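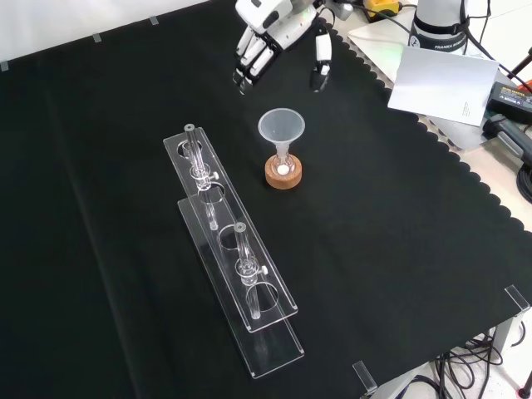 One student asked after the last session why we make the robot learn with transparent objects at all, when we could paint the tubes and finish the work in a week. The same student added that a method which fails on glass is maybe not a bad method, only a method with a bad camera. I want to begin these notes from that remark, as half of it is right.

## Session 6: Learning from few demonstrations when the depth is wrong

Monday, May 20, 2024

### 1. The problem

A depth camera gives for each pixel a distance. On cloth or cork this distance is good. On clear acrylic or glass the light goes through, or it is reflected to another place, and the camera reports the distance of the thing behind, or no distance. A policy which takes the point cloud as its input then reaches for a tube that, in its data, has no walls.

In the Grullisau set-up we have both kinds of object on one table. The two racks and the test tubes are clear, the funnel is translucent, and the funnel's base is cork. The cloth below is black. Please keep this in mind when you read the results, because on a dark background the edges of acrylic are easier to find in the colour image than they would be on a white bench.

### 2. The method

Ciko is the name of our policy. It has two inputs, colour and depth, and it learns for each region of the image how much it should trust the depth. We call this number the trust weight, *w*:

- *w* near 1: the depth is used almost as it comes
- *w* near 0: the depth is ignored and only the colour features are used

Nobody labels *w* by hand. It is trained together with the actions, by the same loss. The action is the pose of the arm plus the joint angles of the fingers.

The data set, Dogar, has 500 demonstrations by teleoperation. From these, 125 are kept for testing and are never seen in training.

### 3. Result

We compare Ciko with Grindix, the older policy, which has the same network but no trust weight. Each was run on the real arm from the same start positions.

| Training demonstrations | Grindix, failed grasps | Ciko, failed grasps |
|---|---|---|
| 125 | 61 % | 38 % |
| 375 | 44 % | 23 % |

With 125 demonstrations Ciko is already better than Grindix with 375. For me this is the main result.

The student's remark comes back at this point. When we replaced the measured depth by a corrected one, Grindix improved a lot. So a part of the failure does belong to the camera. But Grindix still failed more often than Ciko, mostly at the rim of the tube, and this part we cannot explain by the sensor only.

### 4. What we don't know yet

The trust weight was never tested under changing light. We plan this for August. Also, *w* sometimes goes down on the cork, where the depth is fine, and I have no good reason for it.

### Homework

1. Write down the loss with *w* inside and show what happens to its gradient when *w* = 0.
2. Open demonstration 23 in Dogar. Plot the depth along one line across a tube and mark where you would trust it.
3. Propose one test which could show that Ciko only learned the colour of the cloth. Half a page is enough.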